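Ideas > Interviews > Society

Search this site Enter keywords Search

"A language is a set of obligations"

The philosopher spent 11 years teaching in the port district of Mosquera before moving to the Plito Institute, where she now runs a small program on hospitality and translation. Her latest book, The Guest's Grammar, argues that a host society owes newcomers more than tolerance, and that newcomers owe something back that is harder to define than loyalty. We met in her office in June. She asked that her name be left out of this piece, as she does with all interviews, and that her answers be printed with their hesitations removed and their doubts kept.

She began with the word "hospitality," which she thinks has been damaged by overuse.

"It has become a word for hotels," she said. "Or it is a word for governments when they want to be praised. In the older sense it was a rule with penalties. If you turned a stranger away at night and he died on the road, you had done something that could be named, and people would name it. I am interested in that, in a duty that has an edge to it."

In the book she compares two traditions of receiving strangers. In one, the guest is asked who he is before he is let in. In the other, he is fed first and questioned later. Most readers assume she prefers the second. She says she does not.

"The second is more beautiful. I grew up with it. But if you are never asked who you are, you can stay a guest for forty years. I have met people in that position. They were treated with great courtesy and were never once disagreed with. To be contradicted is a sign that someone expects you to be here next year."

I asked whether that was a comfortable thing to say at a time when many immigrants are met with hostility.

"No, and I have been told so. A reader in Lurik sent me a letter of 57 pages on the subject. She had been contradicted plenty, she said, and had drawn no sense of belonging from it. I think she was right about her own case and I changed a chapter. There is a kind of contradiction that says 'you are wrong about this,' and another that says 'you have no standing to speak.' I had not separated them well enough."

The revised chapter is now the longest in the book. It deals with the public meeting, and in particular with the meetings held in Lurik when the town council decided to run its sessions in 2 languages. She attended them for a full winter and took notes in both.

"What struck me was how slow it was. People had to wait for the interpreter, and while they waited they calmed down, or they lost the thread, or they thought of something better. Some hated it. A man told me he had stopped coming because he could no longer interrupt. I wrote that down as a cost. It is one. Interruption is part of how people argue when they know each other."

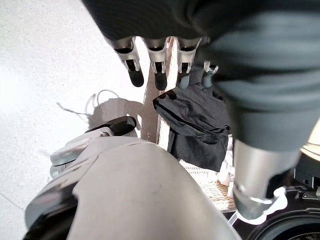
Robotic hand with metal fingers and dark fingertip pads above a crumpled black cloth.

Her interest in slowness goes back to her first job, which was translating court papers. She describes the work as dull and very good training. A witness statement had to be rendered as it stood, including the parts that made no sense. She was not allowed to improve anyone.

"That is still my test for dialogue. Can you repeat what the other person said without making it better or worse? Most of us make it worse. Educated people often make it better, and they think this is generous. But then you are talking to your own improved version, and the actual person is left standing there."

She is cautious about the idea that cultures can talk to each other at all. In her view the expression is useful for conferences and misleading almost everywhere else. A culture has no mouth, she said. What exists are people who have been shaped by several things at once and who may not agree with the description they are given.

"When I am invited somewhere to represent a tradition, I ask which one they mean. My grandmother's? She could not read and she was a better theologian than I am. My university's? I quarreled with it. Usually they mean my accent."

The Ploveo archive, where she did much of her research, holds 993 letters written by seasonal workers to their families over three generations. She read all of them. Of these, 519 mention a dispute with a neighbor or a landlord, and she devotes a section to how such disputes were explained to people back home.

"They explain the other side remarkably well. You might expect only complaint. But to make the story clear to a mother who has never seen the place, you have to say why the landlord thinks what he thinks. You have to build his world for her. So the complaint carries a small piece of anthropology inside it. The writers did not intend this. They wanted money back, mostly, or a stove repaired."

I asked whether those letters had changed her view of what a society can demand of the people who come to it.

"They made me less abstract. Philosophers like to ask what the newcomer must accept, as if there were a list. The workers in those letters had accepted a great many things already, most of which would never appear on a list. When to hang out washing. How loud to be on a staircase. They had learned this and were rarely given credit for it. I would begin the accounting there."

And the obligations on the other side?

"To learn how to pronounce a name. I am serious. It takes a minute and people go ten years without doing it. After that, to say what the unwritten rules are when somebody breaks one, and to say it early. A great deal of resentment comes from rules that were kept secret by people who did not know they had any."

She is now at work on a shorter book about silence in shared spaces such as waiting rooms and trains. She does not think silence between strangers is a failure. In Mosquera, she said, the early ferry was always silent, and she remembers it as one of the more sociable hours of the day. People made room for one another's bags. If someone was missing for a week, the others noticed, and when he came back somebody would nod.

"I am not sure yet what to call that. My editor wants me to call it trust. I have told her to wait until I have finished the chapter."

Get our interviews by email every month. Enter your address to subscribe. You can unsubscribe at any time.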